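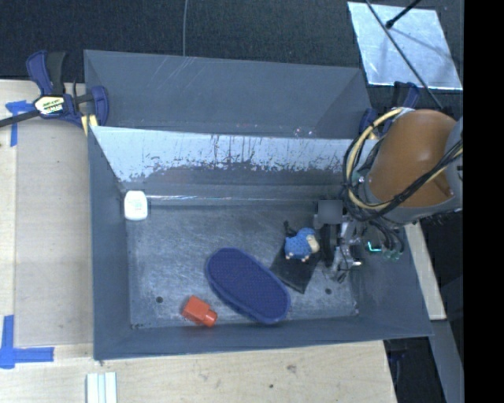
What does the picking arm change for the people on the returns bench?

Mostly the order of the day. Sorting used to fill the morning and checking the afternoon. With the arm on single items, checking starts at eight and carries on until the last tote is done, and people sort only what the arm leaves behind.

January 2019, Thursday. Livholm site, returns.

Counts from the log before I forget. Last week by hand 1,720 items through the bench. This week with the arm running both shifts, 2,462. Not a fair comparison because the Tranditz delivery came early and there was more to put through, so I am not sending the figures upstairs until we have a normal week to set beside them.

Bin loading. Odd shapes only today, no boxed goods. Toy animal, flat black piece, the big blue oval, the small white container and so on, all spread on the bin floor with only the toy overlapping the black piece. Note for whoever loads next: keep things off the back corners if you can. Small items against the wall get left until the end, and then someone has to lean in for them. Stop the arm first, every time, even for one item.

Clamps. Went over them before start. They should be checked at the start of each shift and it isn't on the sheet yet. Will add it under the light test.

Blue tape on the bench is for position. Please do not peel it off when wiping down. Late shift did this on Monday and the bin had to be lined up again, which cost us 30 minutes.

What people said at handover, as near as I got it down:

- Less lifting. Everyone agrees on that, and two people said their wrists were better by the end of the week.
- More standing still. The checking station was set out for half a day's work and the mat there is too thin. Have asked for the thicker one from the Bririk catalogue, same as packing has.
- Being called over for a stop breaks up the checking. You lose your place on the sheet and start the tote again. Suggest one person per shift takes all the stops and does no checking while they have that job. Swap at break.
- Early shift want to know if hours are changing. I said what I was told, that rotas stay as they are until September. They asked what happens after that and I had no answer. Need one before the next team meeting.

Training. Everyone on earlies can clear a stop and restart. On lates it is only 2, so if one is off sick we are stuck. Jatoi are sending their trainer again and I want lates to have the whole session this time, with cover from packing.

Still to do:
Write up the stop procedure on one side of paper and put it on the wall by the bench.
Move the tote rack nearer the checking station, it is five steps too far.
Ask stores for more blue tape.
Change the shift sheet so stops have their own column. At the moment they go in remarks and I can't add them up.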